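Gripper opened by itself mid-task, no error logged
Tabletop Arms board > Faults and Safety

pelican_dave
Posted 9:14 pm

Two-arm tabletop setup, Plemow controller, Cernero servos in the wrists and grippers. The job is moving dishes between the bench and a drying rack. We'd been running it since April without much drama, a bad grasp here and there, nothing that worried me.

Last night the right gripper let go of a mug over the rack. No command to open in the log. No fault. No overload flag. The controller thinks it was holding the mug the entire time, and it went on to "place" a mug that had already hit the wires and lost its handle. The arm then did the placing motion with nothing in the fingers, very carefully I might add.

Firmware is the current one. Loop time looks normal. I wrote to support and got a reply telling me to lower the grip force, which makes no sense to me for something that dropped. Has anybody seen this?

rackrat
Posted 9:31 pm

Glazed mug, smooth fingers, handle at an angle. It slipped. You don't have a ghost, you have friction. Put some rubber on the fingers and come back.

pelican_dave
Posted 9:40 pm

It has rubber on the fingers. And I have the wrist video, the fingers move apart. That isn't slipping. A slip leaves the fingers closed or closing.

rackrat
Posted 9:46 pm

Fingers can get pushed apart by the thing they're holding if it catches on a wire. A rack is full of wires. I'd want to see the position trace before I believed in any spontaneous opening. Every few weeks somebody posts one of these and every time it's a load they didn't think of.

tin_whistle
Posted 10:02 pm

Rackrat is being a pain but the question is fair. Can you post the gripper current next to the position? And what's the layout? How far is the arm reaching when it happens?

pelican_dave
Posted 10:25 pm

Layout is nothing special. Both arms are on the front rail, bowls at the back left in front of the organizer, rack on the right. The left arm does bowls, the right arm does the rack. For the mug it has to reach up and over and then come down between the wires, so the wrist is bent a good way when it gets there.

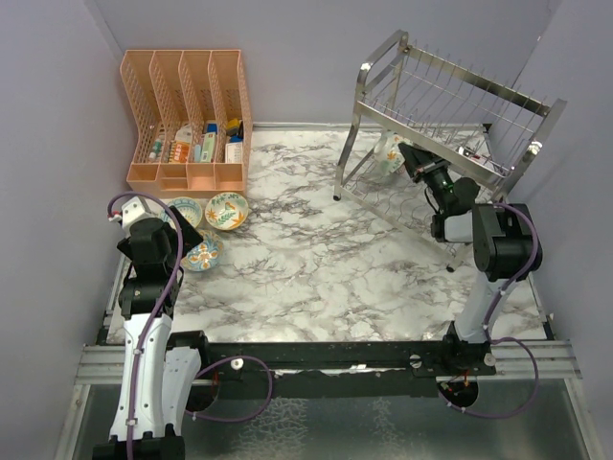 The current trace is the strange part. It sits at a steady holding level, then goes to zero for 52 milliseconds, then comes back. Position doesn't update at all during that gap, the log just repeats the last value. After the gap the fingers are 5 mm wider and the current is back to normal as if the servo woke up and decided wherever it was must be where it was meant to be.

tin_whistle
Posted 10:33 pm

That's a servo reset. Power or data dropped out, it rebooted, and it took its present position as the new target. The controller filled the gap with the old number.

How is the wrist cable run on the right arm? I'd look for tension there when the wrist is bent.

rackrat
Posted 10:41 pm

OK, the zero current is more interesting than I expected. I still wouldn't jump to the cable. A supply sag would look the same. Two arms on one supply, both accelerating, the weakest servo goes first.

pelican_dave
Posted 10:48 pm

Left arm was parked when it happened. Its log is flat. Supply is rated well above what the two of them pull together.

rackrat
Posted 10:52 pm

Rated by the people selling it. Put a meter on it.

soledad_b
Posted 11:20 pm

I look after six of these benches, different brand of arm but the same servos. We had this on two of them. In our case it was the connector at the wrist. The plug has no latch, it's held in by how tight it fits, and after enough bending it stops fitting tight. You get a short dropout in one particular pose and perfect behavior everywhere else. We swapped cables and it went away for a while. Then it came back on one of them.

My real complaint is with the controller. A dropped servo should stop the arm. Ours held the last good value and carried on too, and when I asked why, I was told it was there to "smooth over communication noise." I don't want that smoothed over. I want the arm to stop and tell me.

– Soledad Bautista

mothballs
Posted 11:34 pm

There is a setting for that. Stale data limit, under bus options. Default is 30 missed reads before it faults. You can set it to 1.

tin_whistle
Posted 11:41 pm

30?? At his loop rate he could lose a servo for a good part of a second and never hear about it.

mothballs
Posted 11:45 pm

Set it to 1 and you'll get a fault every few minutes from plain noise, though. I tried it. I gave up and went to 5.

soledad_b
Posted 11:52 pm

If you get a fault every few minutes at 1, I'd say your bus is bad and you've chosen not to know. Sorry, but that's how I see it.

mothballs
Posted 11:58 pm

Or I have work to get done and it's a mug. I'm not handling anything that can hurt anybody.

pelican_dave
Posted 12:10 am

It's a mug this time. I reach into that area to reset the dishes between runs, with the arms holding position. If a shoulder servo did the same thing I'd have a forearm coming down on my hand and a log saying all was well.

rackrat
Posted 12:15 am

Then don't reach in with the arms powered. That part has nothing to do with cables. You could fix every plug on the machine and I'd still tell you to cut the power first.

pelican_dave
Posted 12:19 am

Fair. I've been lazy about it.

nanafan22
Posted 7:05 am

You should all just move to Nanayakkara servos. They have locking plugs and the brochure says 4000 hours between failures. Problem solved.

rackrat
Posted 7:22 am

4000 hours measured doing what? Sitting still on a shelf? Did they bend the cable once during the test? I've asked for the test conditions on numbers like that before and what came back was the same brochure.

nanafan22
Posted 7:30 am

Mine have been fine.

rackrat
Posted 7:31 am

So were his, until last night.

pelican_dave
Posted 6:48 pm

Update. I put the right arm in the mug pose with an empty gripper and the power on, stood back, and tugged the cable loop with a long wooden spoon. Dropout on the third tug. Straightened the wrist and tugged again a dozen times, nothing. Metered the supply while both arms ran the full routine and it never dipped enough to matter.

So it's the wrist plug, or the wire right behind it. I've ordered a Drarneck cable with the longer boot and I'm going to give it more slack at the wrist. Stale data limit is at 1 for now. Two faults in an hour of running, both on the right wrist, both in the same pose.

Sent all of it to support. They thanked me and asked if I had tried lowering the grip force.

tin_whistle
Posted 7:03 pm

Watch that more slack doesn't mean a loop that hooks on the rack. I've done that one. It pulled the whole rack off the bench.

rackrat
Posted 7:15 pm

I'll give you the cable. I won't give you fixed. New cables always work. Post again when that one has had as many bends in it as the old one.

soledad_b
Posted 7:40 pm

Agree with rackrat on this. And please keep the old cable. I cut one of ours open and the wire had broken inside the jacket, with nothing to see from outside. I'd like to know if yours is the same or if it's only the plug.

pelican_dave
Posted 7:52 pm

Will do. It's in a bag with the mug handle.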